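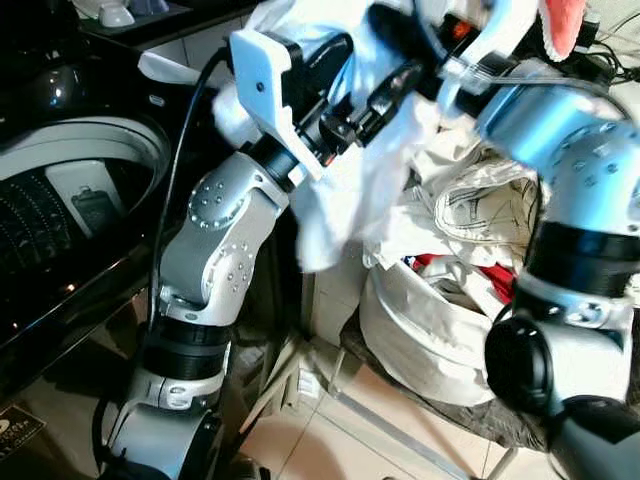 White cloth beside the washing machine, Zostlow laundry room

To: Zostlow Residents' List
From: Nokuthula Mthembu, Accommodation Office
Subject: Re: [zostlow-residents] Sorting of light loads in the laundry room

Dear residents,

The office has received several messages about the laundry room following the change to the washing arrangements in May. The following guidance applies to all 211 rooms in Zostlow and replaces the sheet on the inside of the laundry room door.

Light loads are to be sorted before they go into the drum. Each item should be lifted out of the basket, shaken open and checked on both sides. Small items caught in sleeves or trouser legs should be taken out. Pockets are to be emptied at the same time. Paper handkerchiefs remain the most common cause of complaint from whoever uses the machine next.

White, cream and beige items may be washed together at 40 degrees or below. Anything red, or with a red pattern, is to be set aside for a coloured load, however small it is and however often it has been washed before. Baskets should not be tipped straight into the machine.
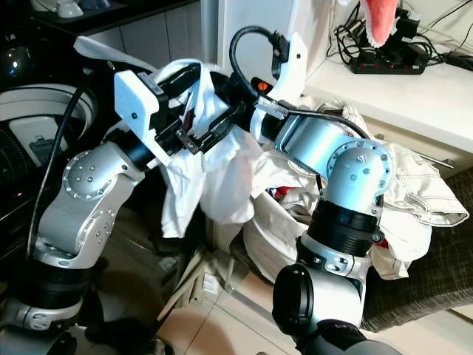

Marthinus Chauke wrote:

Dear all,
I should be grateful for a ruling on mixed baskets. The old sheet says "whites only" for the hot programme, but it is silent on beige trousers and on white things with a coloured trim. I have been putting trousers in with the shirts and the results have been acceptable. Last week, however, a pair of socks came out pink, and I had looked through the basket beforehand, or thought I had. Would the office consider a rule that the basket is emptied on to a clean surface first? It would also help to know whether the Zurnano powder in the cupboard is meant for everyone. The box is marked with room 157 and I have not liked to use it.
With regards,
M. Chauke
(end of quoted message)

In reply to the points raised by Mr Chauke:

Beige trousers may go in with the lights at 40 degrees, but not on the hot programme. White items with a coloured trim are to be treated as coloured until they have had 6 separate washes.

The proposal on emptying the basket is accepted in part. Residents are asked to work down through the heap from the top, one piece at a time, until the bottom of the basket is visible. A quick look at the upper layer is not sufficient, as coloured items are easily covered by a fold of something pale.
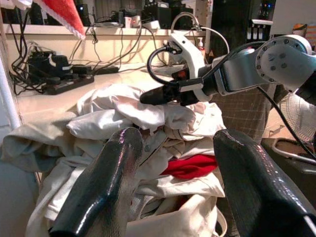
A red garment among the whites and creams

The Zurnano powder belongs to room 157 and should be left for its owner. Shared powder is supplied by Minov and is kept on the lower shelf of the cupboard. One level scoop is enough for a light load.

Unclaimed clothing is held at the Pacheco Street desk, extension 337, until the end of the month.

Yours faithfully,
Nokuthula Mthembu
Accommodation Office, Zostlow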